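"El SEO local se gana contestando el teléfono"

La agencia Stivik lleva el posicionamiento de negocios pequeños desde una oficina encima de una panadería. Hablamos con su directora de cuentas, que pide no salir con nombre ("el protagonismo para los clientes, que son los que pagan"). Charla rápida, entre dos reuniones, con el café ya frío.

Empezamos por lo básico: qué le pide un cliente cuando entra por la puerta. "Salir el primero. Siempre. ¿El primero en qué? Ah, en Google. Ya, pero buscando qué cosa. Y ahí se hace el silencio". Cuenta que la primera sesión se va casi entera en eso, en apuntar con qué palabras llama la gente de verdad. "Un fontanero me decía que quería salir por 'soluciones hidrosanitarias'. Pero hombre, si a ti te llaman porque se sale la lavadora".

El caso que más enseña es el de Grevatier, una tienda de persianas y toldos. Llegaron en marzo con una web de 19 páginas, casi todas iguales, una por barrio, cambiando solo el nombre del sitio. "Se las había vendido otra agencia. Textos clonados. Visitas, ninguna que sirviera". Dejaron 2. Una de persianas, otra de toldos, con precios orientativos, plazos y fotos hechas en las casas de los clientes. ¿Y el resto? Redirigido, sin drama.

"El dueño se puso nervioso, claro. Había pagado por todas". Le enseñaron el gasto: 2185 euros en un año, sin una sola llamada que se pudiera atribuir a aquello. Firmó esa tarde.
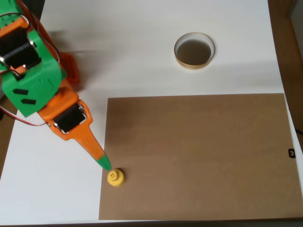
Brazo con piezas impresas en verde y naranja, sobre una mesa blanca.

Preguntamos por la ficha de empresa en los mapas. Se anima. "Ahí está medio trabajo hecho y la gente la tiene abandonada. Horario de hace tres veranos. Teléfono de un socio que ya se fue. Una categoría que no es". Su receta es aburrida, lo reconoce: revisar la ficha cada mes, subir fotos propias, contestar a todas las reseñas. A las malas tambien. "Sobre todo a las malas. Dos líneas, educado, y das un teléfono. No te pones a discutir con un señor a las once de la noche, que lo he visto".

¿Comprar reseñas? Cara de susto. "Ni tocarlo. Nos lo han pedido, y hemos dicho que no, y algún cliente se nos ha ido por eso. Pues que se vaya".

Para el seguimiento usan Mersha, una herramienta propia, bastante fea según su propia descripción. Apunta las llamadas, los formularios y de qué página salió cada uno. Nada más. "Antes mandábamos informes larguísimos con gráficas de colores. No los leía ni el que los hacía. Ahora va un folio. Cuántas llamadas, cuántas acabaron en presupuesto, qué vamos a tocar el mes que viene".

Y la publicidad de pago, ¿sí o no? Depende. Para un cerrajero, sí, desde el primer día. Para una academia de idiomas, en temporada de matrículas y luego se apaga. "Lo que no hago es dejar la campaña puesta en automático y cobrar la gestión. Hay sitios que viven de eso". No da nombres. Insistimos. Sigue sin darlos.

En Flaltthorpe, donde la agencia abrió su segundo local, el problema es otro: pocas búsquedas. Pueblo pequeño, todo el mundo se conoce. "Allí el posicionamiento te sirve para el que viene de fuera. Para el de dentro, el cartel de la carretera y el grupo de vecinos". A una casa rural de la zona le quitaron el blog. Llevaba entradas semanales sobre el otoño, las setas, el otoño otra vez. Lo cambiaron por una pagina de cómo llegar, con el desvío bien explicado y dónde aparcar. Es la que más se visita ahora.

Sobre los textos escritos a máquina, resopla. Los usan para borradores, dice, y luego alguien los reescribe con el cliente delante. "Si la página de un taller puede ser la de cualquier taller, no vale. Tiene que poner qué coches arreglas, cuánto tardas y si tienes coche de sustitución. Eso no lo sabe más que el del taller".

Última, que ya la llaman. ¿Cuánto hay que esperar para ver resultados? "Meses. En la ficha de mapas se nota antes, en la web más tarde. Al que me pide una fecha exacta no se la doy". ¿Y permanencia? No piden. Se trabaja mes a mes, con aviso de dos semanas para irse, y el cliente se lleva las claves de todo: dominio, ficha, analítica. "Eso que lo pregunte siempre, contrate con quien contrate. Las claves, a su nombre".

Se levanta, vuelve a por el café frío y se lo lleva a la reunión.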